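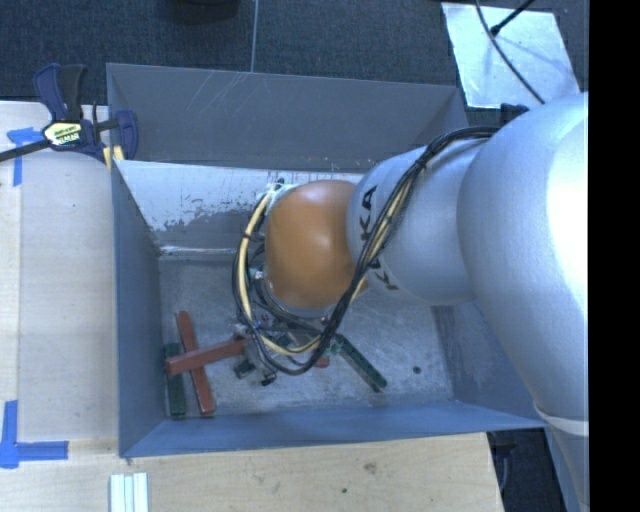 Wilson Marulanda corta palitos de madera desde hace 14 años. Empezó en febrero, en un garaje prestado de Fallport, y hoy sus juegos de palitos de colores se venden en tres tiendas con el nombre de Prinesell. Lo visité el 28 de julio y hablamos toda la mañana de pie, porque en el taller hay solamente una silla y estaba llena de catálogos.

"El color es lo que más me cuesta", me dice. El rojo marrón le sale bien desde el principio. Con el verde oscuro tuvo muchos problemas: la madera lo bebía de manera desigual y las puntas quedaban casi negras. Ahora da 2 capas finas y deja 15 horas entre una y otra.

Le pregunto por qué no guarda las piezas ordenadas, todas en la misma dirección. Se ríe. "Una caja gris, abierta, y las echo dentro. Si caen cruzadas, caen cruzadas. Los niños tampoco las ordenan".

Ro-un Jang, que lleva los pedidos, no está de acuerdo. Ella prefiere atar los palitos en grupos de 20 antes de mandarlos a Lurton, la tienda más grande. "Wilson piensa en jugar y yo pienso en el transporte", explica. Los dos discuten de esto, me parece, con bastante cariño.

Para el otoño preparan un juego más pequeño, llamado Na, con piezas más cortas. Marulanda todavía no ha decidido los colores. El amarillo no le gusta.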